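동아리 로봇 자동화 과제 중간 보고

수신: 브로스틴사이드(Brostinside) 청소년 기술교육 지원사업 담당
제출: 과제 지도교사
작성일: 2020년 9월 16일

1. 먼저 말씀드릴 것

지난 7월 보고서에서 저는 이 과제가 계획대로 가고 있다고 썼습니다. 그 문장은 절반만 맞았습니다. 일정표의 칸은 대부분 채워졌지만, 칸이 채워졌다는 것과 학생들이 무엇을 할 수 있게 되었다는 것은 다른 이야기입니다. 이번 보고서는 그 차이를 중심으로 썼고, 듣기 좋은 보고서는 아닐 것입니다.

과제의 내용은 신청서와 같습니다. 두 대의 로봇 팔이 한 작업대를 나누어 쓰면서 공작물을 V블록에서 집어 바이스형 고정구로 옮기고, 고정구가 물면 손을 떼고 물러나는 공정을 학생들이 시뮬레이션에서 설계합니다. 최종 목표는 노멜(Nomell) 학생 자동화 경진대회의 시뮬레이션 부문 출전입니다.

참여 학생은 17명으로 시작해서 현재 14명입니다. 그만둔 학생 중 둘은 학원 시간이 겹쳤고, 한 명은 재미가 없다고 했습니다. 저는 뒤의 이유가 더 신경 쓰입니다. 그 학생은 첫 달에 좌표계 변환을 가장 빨리 이해한 학생이었는데, 이후 두 달 동안 남의 조가 따라올 때까지 기다린 시간이 길었습니다. 운영한 쪽의 책임이라고 봅니다.

2. 작업 환경

당초 예산에는 소형 로봇 팔 한 대의 대여비가 들어 있었습니다. 학교 출입 일정이 불확실해지면서 대여를 미루었고, 그 시간을 전부 시뮬레이션에 썼습니다. 환경 이름은 학생들이 붙인 대로 마비코(Mavico)라고 부릅니다. 작업대, 고정구, V블록 받침대, 로봇 팔 두 대가 한 공간에 들어가 있고, 학생들은 각자 집에서 접속해 동작을 짭니다.

시뮬레이션이 실물을 대신한다는 말은 신청서에 제가 쓴 말입니다. 지금은 그렇게 쓰지 않겠습니다. 화면 속의 공작물은 미끄러지지 않고, 볼트는 풀리지 않고, 공압 배관은 새지 않습니다. 학생들도 이 점을 알고 있어서, 한 조는 일지에 "여기서 되는 건 된다고 치자"라고 적었습니다. 그 태도가 나쁘지는 않은데, 그 말을 핑계로 공차 계산을 건너뛴 조도 있었습니다.

부품 모델은 카드리치(Kadrić) 교육용 부품 모음을 바탕으로 했고, 고정구와 받침대의 배치는 학생들이 정했습니다. 배치를 정하는 데만 세 주가 걸렸습니다. 계획서에는 한 주로 되어 있습니다. 로봇 팔 두 대의 작업 영역이 겹치는 구간을 어디에 둘지를 놓고 의견이 갈렸고, 결국 각 조가 안을 하나씩 내고 충돌 검사를 돌려서 가장 적게 부딪힌 안을 택했습니다. 가장 좋은 안이었는지는 모르겠습니다. 검사에 넣은 동작 자체가 몇 개 되지 않았습니다.

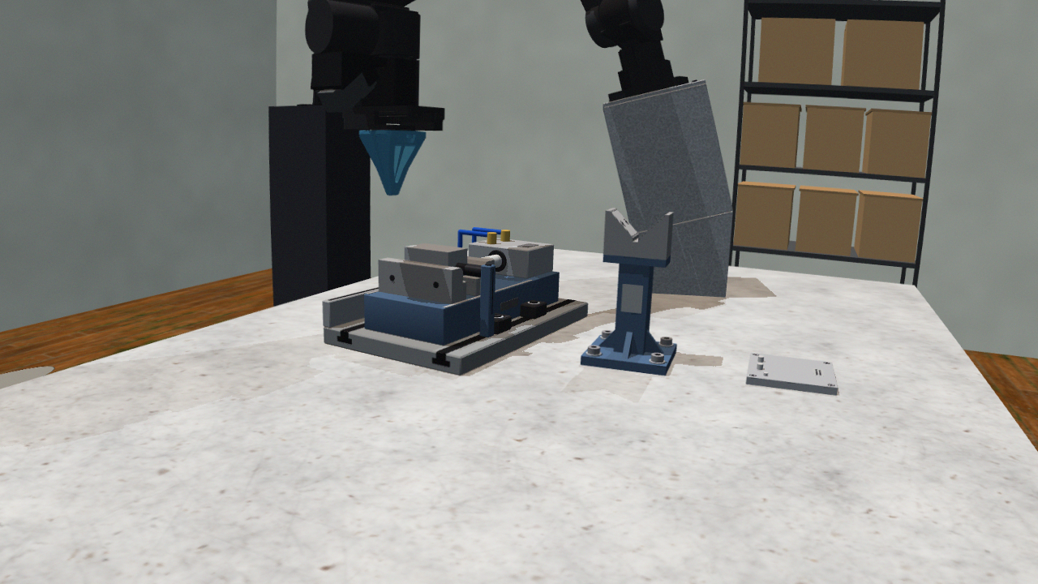

이송 동작은 세 조가 나누어 맡고 있습니다. 1조는 집기, 2조는 옮기기, 3조는 고정구에 넣고 물리는 단계입니다. 이렇게 나눈 것은 제 결정이었고, 절반쯤 후회하고 있습니다. 각자 맡은 부분은 빨리 나왔지만 이어 붙이는 일을 맡은 조가 없었습니다. 8월 말에 처음 전체를 이어서 돌렸을 때 2조가 넘긴 자세를 3조의 프로그램이 받지 못했고, 원인을 찾는 데 두 번의 모임을 썼습니다. 한쪽은 밀리미터로, 다른 쪽은 미터로 값을 쓰고 있었습니다. 교과서에나 나오는 실수라고 생각했는데 우리 일지에 그대로 남았습니다.

3. 시험 결과

전체 공정을 처음부터 끝까지 60회 돌렸습니다. 사람이 중간에 개입하지 않고 끝난 것은 13회입니다.

이 숫자를 어떻게 읽을지에 대해 학생들과 저의 생각이 다릅니다. 학생들은 성공한 시험이 대부분 뒤쪽에 몰려 있으니 나아지는 중이라고 말합니다. 맞는 말일 수 있습니다. 다만 뒤쪽 시험에서는 공작물의 초기 위치를 거의 바꾸지 않았습니다. 같은 자리에서 집는 동작이 점점 잘 되는 것은 조정의 결과이지 공정이 튼튼해졌다는 증거로 보기는 어렵습니다. 대회 규정상 초기 위치는 당일에 공개됩니다.

실패는 세 군데에서 나왔습니다. 가장 많은 것은 V블록에서 집는 단계로, 접근 각도가 조금만 틀어져도 공작물이 홈을 타고 돌아갑니다. 다음은 두 팔이 서로를 기다리다가 둘 다 멈추는 경우입니다. 신호를 주고받는 순서를 학생들이 그림으로 그려 오게 했더니 조마다 그림이 달랐습니다. 이 그림들을 한 장으로 합치는 작업은 지금도 진행 중입니다. 나머지는 고정구가 물기 전에 팔이 먼저 놓아 버린 경우인데, 대기 시간을 늘려서 넘겼습니다. 대기 시간을 늘린 것은 해결로 치지 않기로 했고, 닫힘 신호를 읽는 방식으로 다시 짜고 있습니다.

4. 학생들이 배운 것

지원사업 양식에는 이 항목에 만족도 조사를 넣게 되어 있습니다. 조사는 했고 점수도 높습니다. 별지로 붙였습니다만, 저는 이 점수를 크게 믿지 않습니다. 이름을 적지 않았어도 인원이 적어 글씨와 말투로 누가 썼는지 짐작이 되는 조사였고, 학생들도 그것을 압니다.

일지가 좀 더 참고가 됩니다. 초기의 일지는 "오늘 로봇을 움직였다. 신기했다" 같은 문장이 많았고, 최근 것에는 실패한 조건과 바꾼 값이 적혀 있습니다. 모든 학생이 그런 것은 아닙니다. 프로그램을 직접 고치는 학생은 조마다 한두 명이고, 나머지는 옆에서 보거나 발표 자료를 만듭니다. 원격 모임에서는 이 쏠림이 더 심했습니다. 화면을 공유한 학생이 손을 움직이고 다른 학생들은 마이크를 끄고 있습니다. 이번 달부터 화면 공유를 돌아가면서 하게 했는데, 속도가 눈에 띄게 느려져서 잘하는 학생들의 불만이 있습니다. 그래도 당분간 유지하려고 합니다.

5. 예산

집행하지 않은 로봇 팔 대여비가 그대로 남아 있습니다. 이를 전액 장비 구입으로 돌리자는 의견이 학교 안에 있으나 저는 찬성하지 않습니다. 구입한 장비를 다음 해에 맡을 교사가 정해져 있지 않고, 비슷한 경로로 들어온 장비가 준비실에 이미 있습니다. 대여를 겨울로 옮기고, 기간을 줄이는 대신 학생 한 명당 실제로 만지는 시간을 보장하는 쪽으로 변경 승인을 요청드립니다. 소모품비와 통신비는 계획 범위 안에서 집행했습니다.

6. 다음 단계와 요청

다음 보고까지 할 일은 신호 순서도를 한 장으로 합치는 것, 공작물 위치를 매번 바꾸어 시험을 다시 돌리는 것, 그리고 조 편성을 바꾸는 것입니다. 새 편성에서는 모든 조가 전체 공정을 한 번씩 맡습니다. 중복이 생기고 진도는 늦어집니다. 대회 출전은 아직 포기하지 않았습니다만, 위치를 바꾼 시험에서 지금보다 나은 결과가 나오지 않으면 출전 대신 교내 공개 시연으로 바꾸는 방안을 다음 보고서에 올리겠습니다.

담당 부서에 한 가지 더 부탁드립니다. 성과 지표에 들어 있는 "완성 동작 수"를 빼 주시거나, 최소한 초기 조건을 바꾼 시험의 결과를 함께 적게 해 주시기 바랍니다. 지금의 지표대로라면 쉬운 동작을 여러 개 만든 팀이 가장 좋은 점수를 받게 되고, 저희 학생들도 그 점을 이미 눈치챘습니다.

별지: 만족도 조사 결과, 시험 기록표, 예산 변경 신청서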